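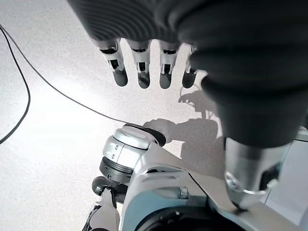 Stosance's fingers above the workshop floor, with a knee and the thin black cable below.

The Top Drawer

By four in the afternoon we had stopped calling it the robot and started calling it Stosance, all of us, even the ones who had voted for something else. It was the word stencilled on the crate the motors came in, and it stuck the way names do when you have spent an entire winter saying mind your head, mind the cable, mind Stosance.

We built it at Pronis, which is a shared workshop up a flight of stairs above Đàm, the noodle shop, and I will defend both establishments to anyone. I had joined to mend a chair. I never mended the chair. On my first evening there was a leg clamped to the bench and a pair of hands holding a torch over it, and somebody asked if I could reach the lower bolt, and I could, and that was that!

Now it was January and it could move its arms when we told it to, and sometimes it could move them where we told it to. The hands had come from Parnix in a flat box with a bag of spare fingertips. I loved the fingertips. They were dark and rounded and when you pressed one with your thumb it pressed back a little. I carried a spare in my coat pocket for weeks and used to find it on the bus.

The sleeve

I had made the sleeve myself, so I was touchy about it.

Bare forearms had been snagging on things, mostly on us. I cut the pattern from a jacket lining, got it wrong, cut it again, and on the third go it went on over the wrist like a sock over a heel. It bulged. It had folds in it that I hadn't planned. From the shoulder you would have said it was a very neat job, but the wrist camera sat right under it and took up half its pictures with my sewing.
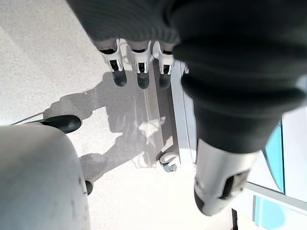
Wrist view, with the padded sleeve on the right and one of the cart's casters beyond the fingers.

"It's in the way," I said, looking at the laptop.

"It's lovely," said the voice from under the bench. "Shift it up a thumb's width."

So I shifted it up a thumb's width, and then down again, and then I lay on the floor with my cheek on the speckles and looked along the arm to see what it could see. A caster. A lot of floor. Its own shadow, spread out huge. I stayed there longer than I needed to. It is a wonderful thing to look at a room from the wrist of something you have helped to make, and I recommend it to anyone with a clean enough floor.

The cart

We had got the cart from a clinic that was refitting. It was white with pale blue trim and it rolled beautifully, and the keys had come with it, still in the lock. The plan was simple to say out loud: Stosance would open the top drawer, find what it was asked for and lift it out. In the summer we would show it at the street fair, and people would queue, and we would sell them tea.

The drawer was on its 13th try when it came open properly. Before that there had been pulls that slipped off the edge, and a pull that brought the whole cart along with it, wheels purring, until it bumped gently against a shin. We chocked the casters after that. On the 13th the drawer slid out in one long go and stayed out, and there was such a noise in the room that Đàm knocked on their ceiling with a broom.

Then came the reaching in. We had filled the drawer from everybody's bathroom cabinets, small boxes and a roll of something and a pouch, and we had thrown them in anyhow, as a real drawer would be. The arm went over the edge. The fingers opened. All of us leaned the same way, as if we were on a boat. 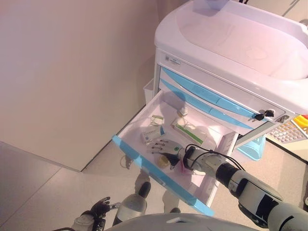
Why not start with one box in an empty drawer, the voice under the bench wanted to know, and add the clutter once it could manage that much? It was a reasonable question and it was asked kindly. You wouldn't teach a child to find a sock in a jumble sale, the voice went on, you'd hold up the sock.

I said that I wouldn't be able to bear an empty drawer. I said we had all winter. Somebody else said it was no longer all winter, it was the back end of it, and the rent on the bench was due.

We took a vote with spanners. The clutter won, by 2.

I'm not proud of how pleased I was. I went downstairs for soup and came back up with far too much of it, and we ate standing, and the cart was moved a little and moved back, and the drawer was emptied out and filled again with other things. A syringe with a green cap went in, still without a needle. A pink box. A little glass vial that I kept wanting to take out again, as it looked so breakable, and which three different people told me to leave alone. The big bottle of capsules rolled about on top of the cart until it came to rest on its side, and we let it lie.
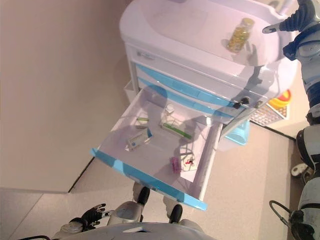

Try 16

We counted the reaches separately from the pulls, and the 16th was the one I still tell people about. It was nearly eleven at night. I had the laptop on my knees and I was meant to be watching the numbers, but I was watching the hand.

It came down over the pink box and closed, and the box turned on its corner and slipped out from between the fingers as though it had remembered an appointment. The hand stayed where it was, holding nothing, very carefully. Then it opened and went down again on its own. We hadn't asked it to! I mean, we had, weeks before, in a few lines that one of us had written on a train and none of us had ever seen do anything. If the grip is empty, look again.

It looked again. It got a finger on each side of the box and it lifted, and the box went up past the blue edge of the drawer, tilted, and stayed in the hand.

This time there was no shouting. The voice under the bench had come out from under it and was standing next to me with a soup spoon.

"Where does it put it down?" I said.

We looked at one another. We had not written that part.

Stosance held the box out over the floor, quite steady, and I got up, put the laptop on the chair I had never mended, and went across and held out my hand.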